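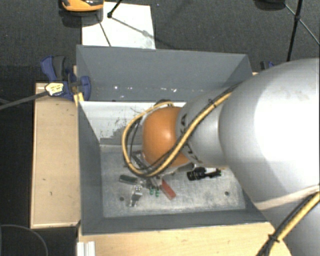
About us – Parts handling

Warkon supplies and looks after bins, trays and racking for small metal parts. We work with machine shops, foundries and repair depots that need to store loose parts between one operation and the next. The company was set up by Normand Morin and Rhonda Petrenko, who had both spent years in stores departments and had firm views on how a parts bin should be made.

What we make

Our main product is the open sheet-metal bin. It has a rectangular base and sides that slope outward, so that parts slide back toward the floor of the bin and can be reached from above. Standard bins are finished in grey. Floor holes can be specified at the time of order, and their position is marked on the drawing we send for approval.

We also make a shallower tray under the name Jurkar, for parts that must not be stacked more than one layer deep, and a lidded version called Pyo for outdoor yards. All three use the same base sizes and fit the same racking.

Bins are made in batches of 50. Smaller orders are filled from stock where the size is held. The current stock list has 12 sizes.

Wear and repair

A bin in daily use gets scratched. The finish on the inside walls wears through first, usually along the lower part where parts land, and the floor picks up scuffs and staining. None of this affects the bin's use. We do not recommend repainting the inside, as fresh paint chips off and mixes with the parts.

Bins should be taken out of use when a fold has opened, a corner has split or the base no longer sits flat. Send these back to us. Anselmo Sotelo runs the repair bench and will report on each bin before any work is charged. Dents in the side walls are pressed out cold. Splits are welded and ground flush on the inside face.

Chips and grit collect at the foot of the walls. A stiff brush and a vacuum are enough for most sites. Solvent cleaning is available at our shop – please tell us beforehand what the bin has held.

People

The shop has seven staff. Jaxon Melnyk handles drawings and quotations. Océane Gosselin is in charge of stock, deliveries and the bin register, which now lists more than 2000 bins at customer sites. Each entry gives the size, date of supply and repair history. Customers can ask for their own entries at any time.

Working with us

For a quotation, send the following:
Part weight and largest dimension
Number of parts per bin
Whether the parts carry oil or coolant
How the bin will be moved and loaded
Racking type, if any

Existing racking from other makers can often be used. Jaxon will need the clear width between uprights and the beam depth. If the bins are to go on a fixed stand, include the stand drawing – mounting lugs are added at the base and cannot be moved afterward.

The price list is reviewed each April. Quotations already issued are held at the old price until their expiry date.

Page last revised 25/11/2025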